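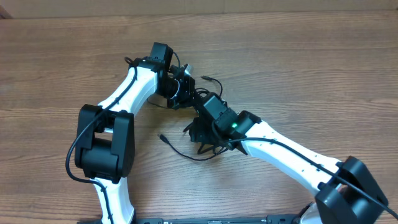 Cable task, second round – perception and the two-arm planner

Bench notebook, November
Posted 17:55 by the bench two desk

Started the afternoon with the cable bundle in the middle of the table and both arms over it, the left gripper nearly touching the right wrist, and that near-touch is what most of this entry is about. I am very fond of this setup and I want to get it written down properly while it is all still in my head, so forgive the length (whoever reads this in the spring, hello!).

The job, for anybody who has been over on the Hekard side and missed the last few entries: find a connector at the end of a black cable, pick it up with one arm, and have the other arm hold the rest of the bundle still so it doesn't come along for the ride. Black cable, black connectors, black grippers. I keep telling myself we could have picked something yellow to begin with, but the cables people want handled are black ones, so black it is.

Perception first

Pap (our segmentation node, in case the name hasn't reached you) is good at the wood. The grain doesn't bother it and it gives a nice clean outline wherever cable lies on open table. Where it gets muddled is under the right gripper, where the fingers come down right on top of the loops and the shadow fills in whatever is left. In the logs from this afternoon it joined the gripper and the bundle into one happy blob, and then the centerline tracer walked up the cable, into the wrist, and out along the arm's own cable toward the elbow. I laughed, and then I stopped laughing, as the planner took that path quite seriously.

Changes made:

– The arm mask is now rendered from joint angles and grown outward before it is subtracted. It used to be subtracted first and grown afterward, which was my own muddle from the first round.
– The mask now includes a fat tube for the cable that runs along the outside of each arm. It bows out a good way from the left arm near the elbow, so the tube there is wider than looks sensible on screen. Please don't tidy it.
– Connector tips are scored separately from cable ends. The shiny tip is a real help when the light catches it, so I gave brightness a small vote and no more than that.

Planner

Flenico was refusing almost every handoff with "pair distance" and no further comment. I spent far too long suspecting the calibration, made a cup of tea, came back, and found that the gripper of the left arm was being checked against the whole wrist of the right arm as a single box. A big, roomy box. With the grippers working this close together the box is occupied nearly all the time, so of course it said no.

I split the wrist into separate shapes for the motor housing, the bracket and the gripper, and set the clearance to 65 in the config (tenths of a millimeter, as everywhere else in that file). Then I replayed 1000 stored start poses through the planner with no hardware moving. It now finds a plan for over half of them, and the ones I stepped through by hand looked like something a patient person might do with two hands. The rest are mostly poses where the second connector points back toward the left arm, and I think those want a different choice of arm more than a better path.

One small thing in the control loop: with both arms holding the same cable, the right one was stiff enough to win every argument. I lowered its stiffness once contact is declared and left the left one alone. The traces look calmer, but I have only two of them, so please treat that as a feeling and not a finding.

To do

– Let the planner swap arms before it gives up
– Log the rejected pair by name, so the next person gets to drink their tea in peace
– Ask the Hekard side whether their cable model can take a loop that passes beneath itself. Ours flattens it
– Rerun the replay with the wider tube on the right arm too
– Move the tube widths out of the code and into the config, where I said they were last time

Config as of this entry is saved under run 1755.

Nokero bench notebooks – questions to the bench two desk
© Nokero. Back to top

Recent entries
Cable task, first round: finding the ends
Why Pap likes wood grain
Flenico config, units and other traps
Notes on gripper masks from joint angles
Hekard cable model, a first look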